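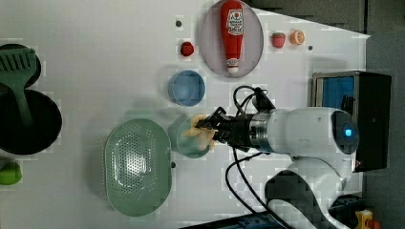
Party dish rental: questions we get a lot

We use cookies to remember your cart and see which pages get read. Accept / Manage settings

Updated June

Quick answers before you call. Phone is slow before lunch, email is faster. If your question isn't on the page, write to the desk and put your event name in the subject line.

What do you rent?

Everyday plastic tableware for parties, school picnics, office lunches, block parties. Plates, bowls, cups, serving trays, pitchers. Flatware too. No glass, no china. People ask for champagne flutes every spring and the answer is still no.

How much is it?

Full place setting is $3 per guest. Cups only, $2 per guest. A setting is one plate, one bowl, one cup, fork, knife, spoon. Serving pieces come free with any order of 12 settings or more, within reason. Don't ask for every platter in the building.

Is there a minimum?

12 settings. Smaller than that, borrow from a neighbor.

Is there a maximum?

No fixed one but anything over 50 settings needs a phone call first. We have the pieces. Whether they're all back and washed on the day you want them is another matter.

Do you take a deposit?

$50 per order, any size. Card only. We release it when the crates are checked in, and then your bank takes as long as it takes. Please don't email us the next morning asking where it is. We can't see your account.

Can I choose colors?

You can ask. Put it in the notes box when you order. We pack mixed by default, and if you want all one color it depends on what else is out that week. For big orders assume mixed. Most people end up liking it, easier to remember whose cup is whose.

Can you hold an order without a deposit?

For 3 days. After that it goes back in the pool, and in graduation season it will be gone by dinnertime.

Where do I pick up?

Grorance, the side entrance on Long, Trulberg. Not the front, the front is the upholstery shop and they are tired of us. Ring the bell and wait a minute, somebody is usually in the back with the dryers going and can't hear it the first time.

Parking is two-hour on the street side. There's a loading spot by the door you can use if you are fast.

Do you deliver?

In Trulberg, yes, $12 each way. Outside town, no. We tried it one summer and spent it all on the highway with a van full of forks.

Delivery means to your door or garage. We don't carry up stairs, and we don't set tables. If there's a gate code we need it the day before — not a text at the last minute while the driver is idling.

How early can I get the crates?

Day before your event, after 2 p.m. Mornings are for check-in and packing. If you need them earlier, ask, sometimes the order ahead of you is small and we can swing it. No extra charge for that if it works out.

How long can I keep them?

3 days, counting pickup day. So pickup, party, return. Running late? Call. Late with a call is $12 a day. Late with no call comes out of the deposit.

Do I have to wash anything?

No. Scrape it, stack it, put it in the gray crates. That's all. Rinsing is nice if you had something with cheese. Please do not run our things through your own dishwasher on the heavy setting, the thinner cups come out bent and then they won't stack.

How are they cleaned?

Commercial washer, hot cycle, then the drying racks, then somebody looks them over by hand before they go back in a crate. Anything scratched up or stained gets pulled. We use Corix detergent, unscented. We switched from a lemon one after people said their water tasted like furniture polish. They had a point.

What about ketchup, curry, beet salad, all that?

Red and yellow food stains plastic. Known fact, priced in. We soak the bad ones and most of it lifts. Tomato sauce that sat overnight in the sun with a lid on is the worst of all, so if you can dump leftovers before bed, do.

We don't charge for stains. We do charge for melted. See below.

Can they go in the microwave?

No. Not for a minute, not to soften butter. Same for the oven, the grill, the edge of a fire pit, and the hood of a car (yes).

Can I put hot food on the plates?

Yes, normal hot food off a serving spoon is fine. Burgers, dumplings, pasta. What you can't do is pour in boiling soup or lay a skillet down on one. For soup let it sit in the pot a few minutes with the heat off first.

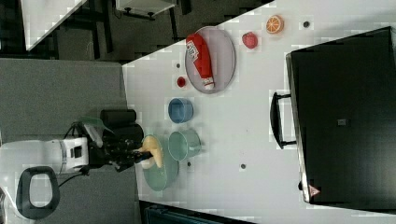
Bart Vandenberghe
Rental desk and crate packing

What happens if something breaks or goes missing?

One or two cups, we let it go. Cups wander. Past that it's $2 a cup and $3 for a plate or bowl. Serving trays and pitchers are $12. We take it from the deposit and email you the list. If you find the missing stuff behind the couch later, bring it in and we'll refund it, even weeks after.

How do you know what came back?

We check each crate against the packing slip that's taped in the lid. Leave the slip in the lid please. It's a big help and it protects you too. If you think we shorted you on the way out, tell us the same day, before the party not after.

What's the right amount to order?

Guests plus a few. More cups than plates, always. People put a cup down, forget it, get another one. If you're outside in hot weather order double cups. For a dessert table get extra bowls and skip the extra plates, nobody has ever complained about cake in a bowl.

Kids under three or so don't need a full setting. Order them a bowl and a spoon and call it good.

Are they safe for little kids?

They're light and they don't shatter, that's most of the reason schools use us. Knives are regular table knives so leave those out of the kid order if you want, just say so in the notes. We also have lidded cups but not many. Ask early.

Somebody coming has a bad allergy. Can you help?

We wash everything the same way and it's thorough, but we can't promise a piece has never touched nuts or shellfish or whatever it is. If the allergy is serious, bring that guest's own plate and cup from home. We would rather lose the $3.

Do you have tablecloths?

No. The laundry was a nightmare. Paper roll from a craft store works great and the kids can draw on it.

Chairs, tables, coolers?

No, no, and we have a couple coolers we'll lend out if you ask in person. They're old. One has a drain plug that leaks a little so set it on grass.

Can I rent for a restaurant or food truck?

Short term, sure, like if your own stuff is delayed. Not as a permanent arrangement. At some point it's cheaper to buy your own and we'll tell you that.

Do you sell used pieces?

Once a year, in June, out the side door. Scuffed plates, odd bowls, cups with no matching friends. Cash is easiest. Preschools and people with campers get there early so if you want pitchers dont sleep in.

What if it rains and I cancel?

Cancel before we pack, full refund. We pack the morning of pickup. After it's packed we keep $12 for the work and refund the rest. Moving to a new date is free one time, if we have the pieces.

Weather calls — make them the night before if you possibly can. We know the forecast lies.

Can I add guests at the last minute?

Usually. Call, don't email. Adding a few settings is easy, doubling the order an hour before closing is not. If you already picked up, you can come back for more crates and we just add it to the same deposit.

Can a friend return them for me?

Anybody can. They need your last name or the order number. If they come after hours, there's a covered shelf by the side door, put the crates there with the lids on. Raccoons. Lids ON.

Is this better than paper plates?

Less trash, definitely. Your cans won't be overflowing by the time the candles come out. Cost-wise paper is cheaper for a small party and we won't argue with you. Where people come around is usually wind, or ribs. Anyone who has eaten ribs off a wet paper plate on their lap knows.

Do you do school accounts?

Yes. Schools and churches can pay by invoice and skip the deposit. Need a contact name and a phone number that a person answers. Renew it every fall, the office staff changes and then the bills go to an inbox no one reads.

Can I come look before I order?

Sure, afternoons. There's a shelf inside the door with one of each thing. Pick them up, see how they feel, check if the bowls are deep enough for your chili. Please put them back on the shelf and not in the wash bin, we end up washing them agian for no reason.

I still have a question

Email the rental desk. Same-day reply most days, next morning if we're buried in crates. Include your event date and how many guests, otherwise that's the first thing we'll ask.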